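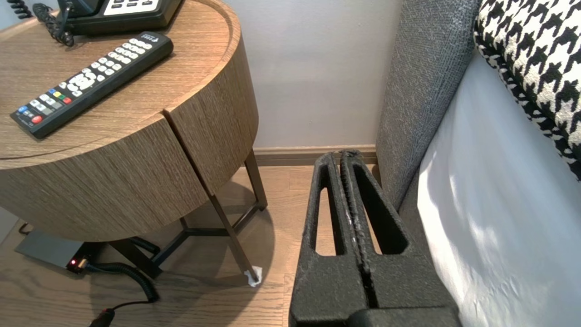

Slide 1. Round bedside table: telephone and remote on top, power strip on the floor.

Speaker notes: Bedside furniture and the cable problem
Reading time: 3 min

Start with the top surface. Telephone at the back, remote in front. The raised rim is thin and follows the edge all the way round the part we can see. Ask the room how they would get a lead over it. Pause.

Then the floor. The strip is live (red indicator) and one black plug is in it. Coiled cable runs under the metal base. Point out the coiled handset cord as well, then move on; handset cords are outside our scope.

Survey figures. Xiaoyan Li inspected 896 bedside tables for the Simell refit. In 379 of them the power strip was on the floor. Do not read out the regional split, it is in the handout.

Main points for this section:
- A drum body on an open base leaves cable in view from the bed and from the door.
- Slim bars give little to clip to. Square section is easier than round tube. Kidus Asfaw has clip samples, pass them along the rows.
- Felt pads: check at every service visit. A crumpled pad should be replaced, not pressed flat.
- Veneer seam on the curved side. Turn it to the wall if the base allows.

Cost. Fixing a strip under the drum took roughly 51 minutes per room in the Lulov trial, including moving the bed. Expect a question on drilling. Answer: we did not drill veneer, only the underside panel.

Next slide: Ejigu base with rear channel.

Related
Desk leads in shared offices: slides and notes
Choosing felt pads for oak floors
Narkden refit, July update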